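Ticket: right gripper (label 017) – fingers slow to close on cloth
Opened by: me
Site: Kallano room
Status: watching it
Date: January 3, 2020

OK, so this is the pair of Workden hand-held grippers we use for the clothes folding recordings, and it's the right one acting up again. The fingers close fine on nothing, but on anything bunchy they seem to stop a hair short, and the opening value in the log sits at 9 when it should go down to 3. The left one is behaving, so I've left it alone apart from using it to compare.

I went through it in the order I always do, which I'll write out this time so I can stop looking for my old notes from May.

1. Grab test, thick bunch

Pick up a good wad of black cloth, squeeze all the way, lift it high and hold. I'm looking for creep at the fingertips (last time it let go halfway up and I blamed the trigger spring for two days!). No creep today, and the log held steady the whole time I was up there. So whatever this is, it isn't grip strength.

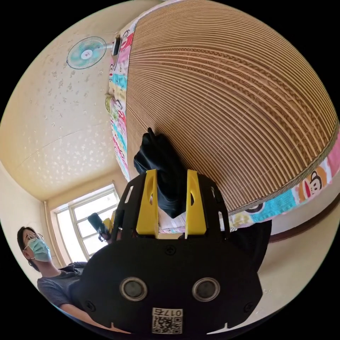 2. Plate screws and fingers

Checked the three screws on the back plate with the small Phillips. The top one took maybe an eighth of a turn, the other two were tight. Please don't crank on these – the plate is plastic underneath the threads and I've already replaced one. Then I wiggled both yellow fingers side to side. A tiny bit of play in the right finger, the same as the left gripper has, so I'm calling it normal. Wiped the faces of the fingers too, they pick up an amazing amount of lint.

3. Flat garment test

Next was the black sweater, laid out flat on the mat with the front up. It's my favorite thing to test with, partly as the knit is forgiving and partly as black on a light mat is easy to find again when I scroll through the recording later. The job is a cuff pinch: close on one layer, open, close again.

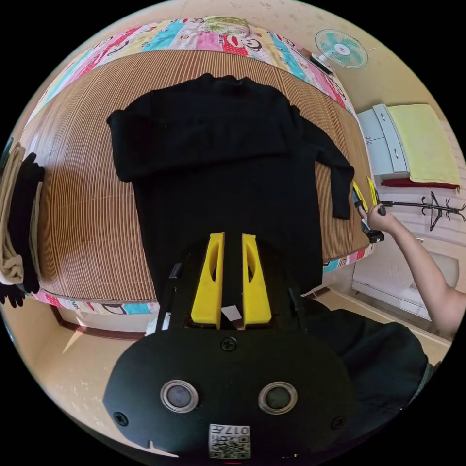 I set the recorder to 500 samples for the first go and the closed value wandered all over, 9 most of the time with a few dips. Bumped it up to 1000 and got the same thing, only longer. So it's not a short-recording problem, which was my first guess and the lazy one. Then I rebooted the Esfahani logger box and reloaded the calibration file, and bingo – the file it had picked up was the one for the left gripper. I must have swapped the two when I copied them over. Sorry, everybody.

4. Reload and zero

Steps, for whoever gets this next:
Close the fingers fully with nothing between them.
Load the file ending in R (R for right, I've renamed them both now).
Press zero and wait for the beep.
Open all the way, then close again, and read the value.

Mine read 3 after that, and 3 again on the next try. Then back to cloth with both grippers going, right one on the near side and left one out over the bed, to see if they'd agree with each other.
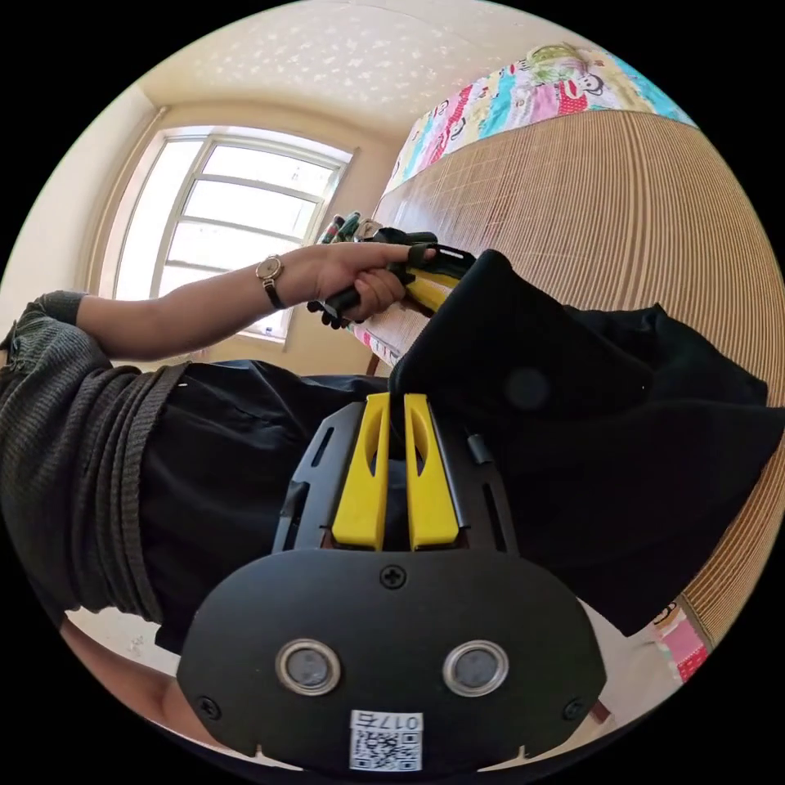 Both grippers out during the two-handed check, seen from 017.

They agree closely enough for me. There was one odd reading when I twisted my wrist hard, and I think that's the cable tugging at the connector. I've given it more slack and put a fresh tie on it, a bit lower than before. If you're somebody who likes to work with the cable over your shoulder, keep an eye on that.

5. Open position

Last bit. With the fingers open and nothing in them, the value should sit still while you move around. I walked it along the side of the bed, tipped it toward the floor and back up, and watched the number. It stayed put.

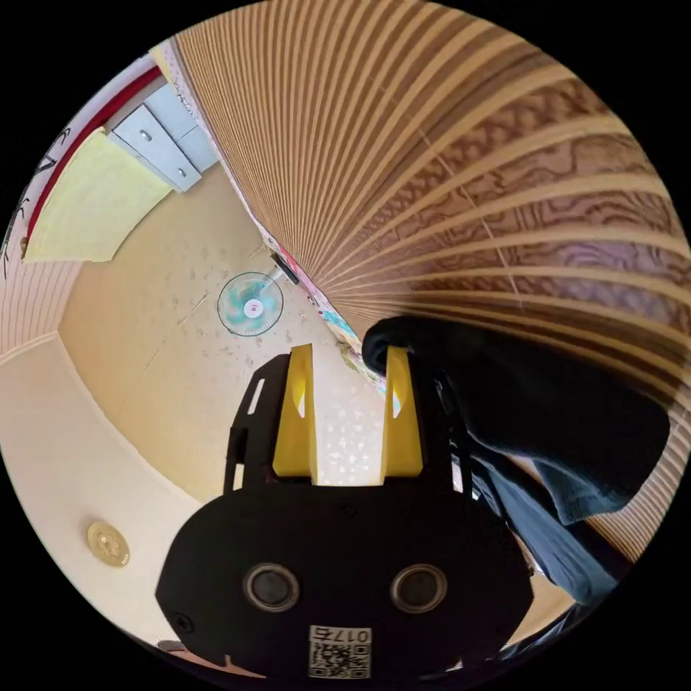 Fingers open, nothing between them.

Still to do: order a spare finger set from Drerkska (we have none left in the drawer), and add a check to the logger so it complains when the file and the label don't match. I'm leaving this ticket open until the right one has done a few more full sessions. If you see a 9 again with the fingers fully closed, look at the file name first, then the cable, and add a note under this one with whatever you find.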